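Renting a holiday flat or house through Lesero: questions that owners and guests ask us

Is Lesero an estate agency?
No. We do not sell houses. We look after furnished homes in Stadlow for their owners, and we let them to guests for short and middle stays. If you want to buy or sell, we can give you the telephone of a colleague, but we do not take a commission for this.

What is the minimum stay?
It is 3 nights in all our homes, also in winter. For the two flats in Benítez House the owner asks for a full week in the summer months, and this is written on the page of each flat.

At what time can I arrive and leave?
You can enter from four in the afternoon. We ask you to leave before eleven in the morning. If your train or ferry comes early, write to Aishwarya Poduval at the office and she will tell you if the home is free the night before. When it is free, you can go in from one o'clock without paying more.

How much do I pay to reserve?
You pay 20 per cent when you book and the rest when you receive the keys. The deposit for damage is a separate amount, and it depends on the size of the home. We return it to the same card after the inspection.

What is provided in the home?
Bed linen, towels, pans, plates, and a starting supply for cleaning. The starting supply means washing-up liquid, detergent for the washing machine and one roll of bags for the rubbish. It is enough for the first days and we do not fill it again during the stay. 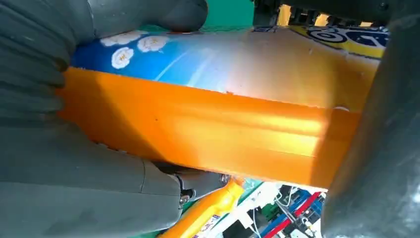
For stays of one month or longer, the linen is changed every second week. You leave the used sheets in the hall on the morning of the change and our team takes them away. If you prefer to wash them yourself, please tell us before you arrive, so that we leave a second set in the cupboard.

Can I bring a dog?
In the ground floor homes, yes, with a limit of 2 dogs. In the upper floors it depends on the rules of the building. Please ask before you pay, as the reservation amount is not returned when a dog is the reason for cancelling.

Where do I park?
The houses on the Solby side have a private space each. In the old centre there is only street parking, with a permit that we lend you and that must come back with the keys. A lost permit is charged at the price the council asks us for a new one.

Is the heating included?
From October to April the heating is included up to a normal use, and the figure is in your contract. We read the meter with you on the first day. If you arrive late at night and nobody from the office is there, take a photograph of the meter and send it to us the next morning.

I am an owner. What do you do for me between two guests?
Telmo Moya visits the home after each departure. He checks the taps, the boiler, the windows and the locks, and he writes a short report with photographs. Small repairs are done without asking you first, up to the limit that you sign in the agreement. For a bigger repair we send you the price and wait for your answer. Ramiro Montes does the electrical work and gives a written guarantee for it. 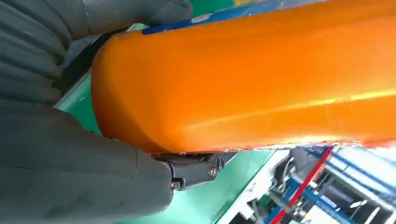
Objects that a guest forgets are kept in our office for two months. Please write to us with the name of the home, the room where you think you left the object, and a description as exact as you can. Colour helps very much. "A tube" can be many things, but "orange, with one rounded end and a narrow blue band" is something we can look for on the shelf. Postage is paid by the guest, and we do not send food, medicines or opened bottles.

Can I stay in my own house during the year?
Of course. You block the dates in the calendar of your owner page. We only ask that you do it before September for the following season, because many families book early and we do not like to move them.

Who do I call if something breaks in the night?
The number is on the card behind the entrance door. Ainhoa Goicoechea and Telmo Ibarra share the night telephone. For a water leak, first close the main tap (its place is marked on the same card) and then call.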